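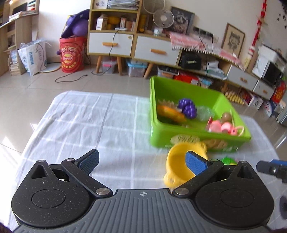

Support > Turntables > Cartridge Setup FAQ

What tracking force should I set on the Akmont 594?
Set it to 2 grams. Check the value with a stylus scale, as the dial on the counterweight can drift after transport.

Does the 594 include a phono stage?
Yes, for moving magnet cartridges only. Moving coil cartridges need an external stage such as the Siswood 81.

Can I use the rear switch while the amplifier is on?
Mute the amplifier first. Switching between phono and line output sends a pulse to the speakers.

My left channel is silent. What should I check?
Reseat the headshell and inspect the four cartridge leads. If the fault moves when you swap the output cables, replace the cable.

How do I connect the ground wire?
Attach the spade to the ground post on the phono stage. Leave it unconnected when using line output.

Are Tilard headshells compatible?
Models made for a bayonet mount fit. Realign the cartridge after any change.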